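Pellgate single-drawer countertop cabinet, pale wood
23/02/2026
By Colleen Charbonneau

I bought this cabinet in October for the counter by the toaster oven, where napkins, tea bags and twist ties used to pile up. It comes flat-packed with 12 screws and two tools. Assembly took 35 minutes, mostly spent getting the drawer runners level.
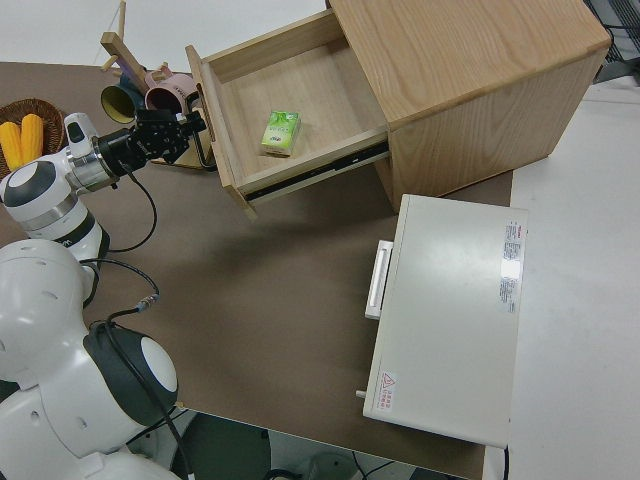
Drawer size was my main concern. The listing gives outside measurements only, and I had already returned a Stavmont unit that was too shallow for anything but flatware. A small green and white box sits on the drawer floor with plenty of room left around it, so the space is fine for tissues, tea and most packets. Tall jars will not fit. The runner is metal and the drawer slides evenly, with a slight catch for the last inch. I rubbed a little wax on it and the catch is mostly gone.

The top is flat and square. Mine has held up to 7 pounds of flour without bowing.

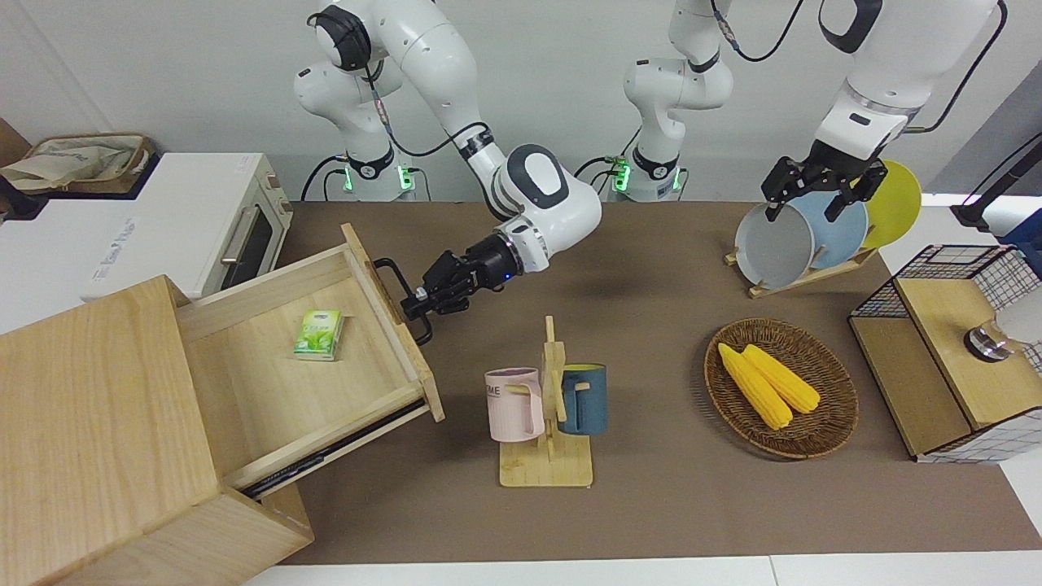 The handle is the part I like least. It is easy to grab with wet hands after doing the dishes, but the screws behind it worked loose twice in five weeks. Thread locker fixed that. The wood also marks if you leave a damp cloth on it, so wipe it dry.

There is no stop at the back of the drawer, and small packets slide there when you push it shut. A strip of shelf liner helps. I would buy it again at the sale price, but not at full price.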